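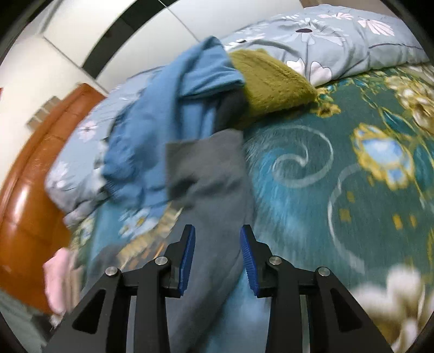 # Chapter 21: Sorting and Folding the Clean Wash

Few jobs around the house pay you back as fast as this one! You start with a heap on the bed, you work for a while, and at the end there are stacks you can carry to a drawer. In this chapter you will learn to read a pile of clothes the way a cook reads a pantry, and to fold each kind of fabric in the way that suits it best.

A pile is a mix of textures before it is anything else. Look at the opening photo again. A crumpled blue knit lies next to an olive-green piece with a plush, fleecy surface, and a soft gray-blue cloth has a flat folded corner at one end. Each of these wants different handling, and your fingers will often tell you more than your eyes will.

## What you will learn

- How to sort a mixed pile by fabric before you fold anything
- Why knits are stored flat
- How to square up small cloths so a stack stays standing
- How to plan shelf space for thick, fuzzy pieces

## Words to know

**Knit:** fabric made of loops of yarn. It stretches, and it keeps stretching if it hangs for a long time.

**Pile:** the raised surface of a plush or fleecy fabric. (Yes, it is the same word we use for a heap of clothes. The reading will make clear which one is meant.)

**Ribbing:** the ridged, springy knitting often found at cuffs, necks and hems.

**Hand:** the way a fabric feels when you touch it.

## 21.1 Sort first, fold second

Most beginners grab whatever is on top and fold it. It feels quick, but you end up changing methods with every piece, and the stacks come out mixed. Try this order instead:

1. Spread the heap out over the bed so that you can get at the bottom layer.
2. Pull out the knits and lay them to one side with the sleeves free.
3. Gather the small flat cloths into a second group.
4. Put anything plush or fleecy in a third.
5. Shake out dark items one at a time. A small navy piece can hide very well in the folds of a blue sweater, and that is how socks go missing!

Once you have your groups, fold the flat cloths first. They go fast, and they clear a good deal of room. Pick each one up by a corner, let it hang, find the next corner along the same edge, and bring the two together. Smooth from the fold outward with the side of your hand.

Sweaters come next. Lay the sweater face down, bring each sleeve straight across the back, and fold the body up in thirds. Keep the ribbing relaxed. Pulling on a cuff to make it lie flat will only loosen it over time.

Plush pieces are last, and they are a pleasure to work with. Fold them loosely, with the raised surface on the outside, and never press down on the stack to make it fit.

## Before you read on

Take 40 minutes and try the Perura Basket Activity in your workbook. Sort one basket of your own wash by touch alone, with your eyes closed, then check your groups. Write down which fabrics fooled you. You will need your notes for Section 21.2, where we take on fitted sheets.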